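# Bottle cap sorting

**Bottle cap sorting** is the household and small-scale practice of gathering closures from bottles, jars, tubes and cartons and dividing them by material, colour or size. It is done ahead of recycling, for craft work, for school collections and by hobby collectors. The work is usually carried out on a flat surface indoors, by hand, and needs little equipment beyond a few tubs.

The term covers more than caps in the strict sense. Collections commonly take in flip-top lids, spray covers, tube ends, pourers and small containers that were saved along with their lids.

## Background

Closures are often too small for the screens used at kerbside sorting plants and can drop out with broken glass and grit. For this reason many local programs ask residents to keep loose caps out of the household bin, or to leave them screwed onto the empty bottle. Rules differ from one area to the next, and a cap accepted in one municipality may be refused in its neighbour.

Separate collection grew up in response. Drop-off tubs are placed in libraries, schools and shops, and the contents are sorted before being passed on to a processor or a workshop. The Stinville collection, begun by Sombat Rojanasak in a disused laundry room, took in 638 caps in its first January and was later moved to the hall at Calbridge.

## Materials

### Plastics

Most screw caps from milk, juice and water bottles are made from high-density polyethylene (HDPE) or polypropylene (PP). The two look alike. HDPE tends to feel slightly waxy and gives a little under the thumb, while polypropylene is stiffer and is favoured for flip-tops, because its thin hinge can be bent many times without breaking. Where a recycling number is moulded into the cap, it is normally on the inside.

Both plastics float in water. Polystyrene and most rigid PVC sink, and a bowl of water is therefore a common first test for unmarked pieces.

### Metals

Metal closures are mainly aluminium or tin-plated steel. A fridge magnet separates them. Aluminium screw caps from wine and oil bottles often hold a plastic liner, which some processors will accept and others want removed. Plastic caps with a metallic coating are a frequent source of error, as they look like metal but are not drawn to a magnet either. They can be told apart by weight and by the sound they make when dropped on a table.

### Mixed pieces

Pump heads, trigger sprays and droppers combine several materials and may contain a steel spring. They are generally set aside. Toothpaste tubes are also kept apart from caps – older tubes are a laminate of plastic and aluminium, and newer ones are not accepted everywhere.

## Method

Caps are rinsed in warm water with a little detergent and left to dry before sorting. Card discs, foil seals and foam liners are pulled out at this stage. A butter knife is the usual tool.

The dry caps are then tipped out and spread until most are lying singly. A cloth or blanket under the pieces keeps them from rolling and cuts down the noise, though a smooth hard surface is quicker to clear afterwards. Sorters differ on the order of work. The Calbridge method removes everything that is not a cap first, then metal, then divides the plastic by colour. The Hemmin method, named after the primary school where it was used, starts with colour alone and leaves material until last. It is slower, but suits children, who can work at it without learning the plastics.

Nested caps are a common nuisance. A small cap will lodge inside a larger one and travel through the whole process unseen, and large caps are usually turned over and tapped out before they are put in a tub.

## Colour

Colour matters chiefly where the plastic will be remelted. White and translucent caps fetch the widest range of uses and are kept clean of other shades. Greens vary a good deal, from pale mint to deep bottle green, and are often pooled. Printed caps are grouped by their base colour. A small amount of printing has little effect on the melt, but heavily printed white caps may leave it grey.

Gold and silver caps are kept in their own tub in most collections, and are in demand for mosaics.

## Storage and quantities

Ice cream tubs and clear jars are the most common containers. The Cludetti tray, a shallow wooden box with nine compartments, was designed for sorting at a kitchen table and holds nearly 300 standard milk caps when full. Larger collections use lidded buckets, which are weighed and not counted.

## Uses

Sorted plastic caps may be shredded and pressed into sheet, or melted in small moulds to make coasters, plant labels and similar goods. Unmelted caps are used in wall mosaics, as counters in classrooms and as wheels on toys. A mural at Stinville uses caps in 69 shades, grouped by hand before any were fixed to the board.

## Safety

Small caps are a choking hazard and should be kept away from young children and pets. Closures from medicines, solvents and garden chemicals are left out of household collections, as are any with sharp or torn metal edges.

## See also

- Container deposit schemes
- Crown cork
- Tamper-evident band

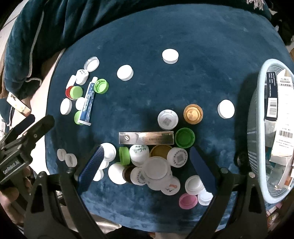

*Unsorted caps and small containers on dark teal velvet, with a toothpaste tube among them.*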